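Kellerell Line 4 to Run Through the Night on Weekends

Alcohol to be banned on board and at platforms as late service expands

KELLERELL, August 28, 2019 — Kellerell Transit will run streetcars on Line 4 through the night on Fridays and Saturdays, the agency announced today. The new service closes the gap between the last evening car and the first morning car and connects the Patrício nightlife district with the main rail station and the residential areas north of the river.

Cars will run every 21 minutes from midnight until the regular morning schedule begins. All stops will be served in both directions. Regular fares apply, and day passes bought before midnight will stay valid until the end of the night service. Monthly pass holders pay nothing extra.

Line 4 has carried its heaviest late-evening loads on weekends for several years. In a rider survey this spring, 1,537 people answered questions about how they get home after going out. Most said they would use a streetcar if one were running. Many also said they had stopped taking the last car of the evening because it was too full or too loud. Residents along Itevel Street raised similar points at public meetings, mainly about noise at the stops and bottles left on the tracks.

The agency has changed several of its rules in response. Open containers of alcohol will no longer be allowed on any streetcar or platform, at any hour. Closed bottles and cans may be carried in a bag. Music may be played through headphones only. Riders who break the rules will be asked to stop once and can then be told to leave the car at the next stop. Fines will not be issued during the first weeks of night service.

Two-person service teams will ride on the night cars between Patrício and the rail station. They will answer questions, help riders who feel unwell or unsafe, and call for police or medical help when needed. Team members do not check tickets. Fare inspections will be carried out separately, as they are during the day.

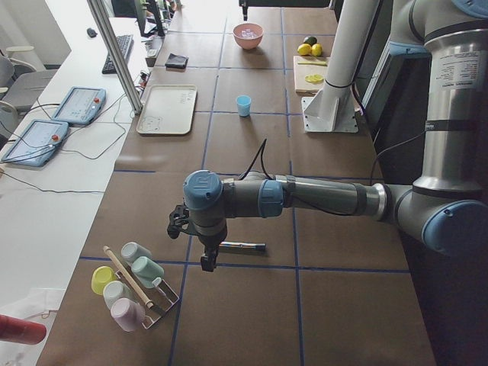

Robot arm above a taped tabletop, with a marker on the surface below the gripper.

Cleaning will also change. Under the current schedule, cars are swept and mopped once a day at the depot. On weekend nights, cars will now be checked at each end of the line, and any car that cannot be cleaned on the spot will be taken out of service and replaced. Andico, the company that holds the agency's cleaning contract, will staff both end stations until the morning shift begins. More trash cans and glass recycling bins will be placed at the Patrício and Itevel Street stops, where most of the litter is found.

To limit noise for residents, cars will run at reduced speed on the curve at Itevel Street between midnight and the start of the morning schedule. Announcements outside the cars will be switched off during those hours. Announcements inside will continue at a lower volume — riders with limited vision asked that they not be dropped. The waiting area at Itevel Street will be moved to the far side of the intersection, away from the apartment buildings. 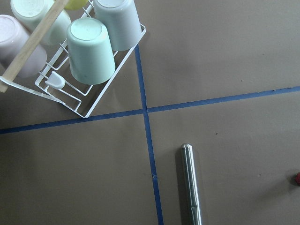

Pastel plastic cups upside down in a white wire dish rack.

Night service is planned as a trial. The agency will review ridership, complaints and cleaning costs in December and publish the results on its website. Residents and riders can comment until then by mail, through the website or at the customer center in the rail station. Bus routes that now cover part of the corridor after midnight will stay in place during the trial.

Timetables will be posted at all Line 4 stops before the first night of service. Printed copies are available at the customer center and on board from drivers.

About Kellerell Transit
Kellerell Transit operates the streetcar and bus network in Kellerell and neighboring towns. Schedules, fares and service alerts are available on the agency's website and at all staffed stations.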